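# Coffee corner, before and after (mostly after)

I've been promising pictures of the drinks counter at Simthorpe since April, so this is the page for them! It's a small place and the coffee corner is only 30 inches wide, which sounds like plenty until you add cups, lids, stir sticks, a grinder and somebody's phone. We used to keep everything in the shipping cartons underneath, and every single order meant bending down. My knees are very happy that's over.

We tried a wire rack first (wobbly, and the small cups fell through the back), then a couple of old drawers turned on end. The drawers looked cute for maybe a week. After that I gave in and bought a proper organizer with upright slots, and I wish I'd done it two years ago.

My rules for the corner now, such as they are:

- tall stacks at the back, lids up front where you can grab them
- one kind of cup per slot, even when you're in a hurry
- refill at 9, before the morning people come in

Cups come from all over. I get the plain ones in sleeves of 24 from Trodico, and the printed ones are whatever I fell for that month. I can't help it, I love a cup with a pattern on it.

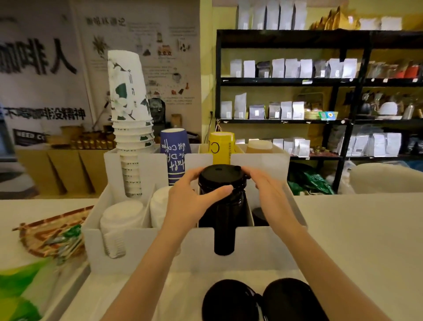 *Black cup with its lid on, going into the middle slot. The leafy green print on the tall stack at the back left is my favorite, and the stick packets get the round woven tray.*

Next up is the shelf over the sink, where the syrups live. It's sticky, it's crowded, and I've already bought the labels. I'll add those pictures on a Tuesday when we're quiet.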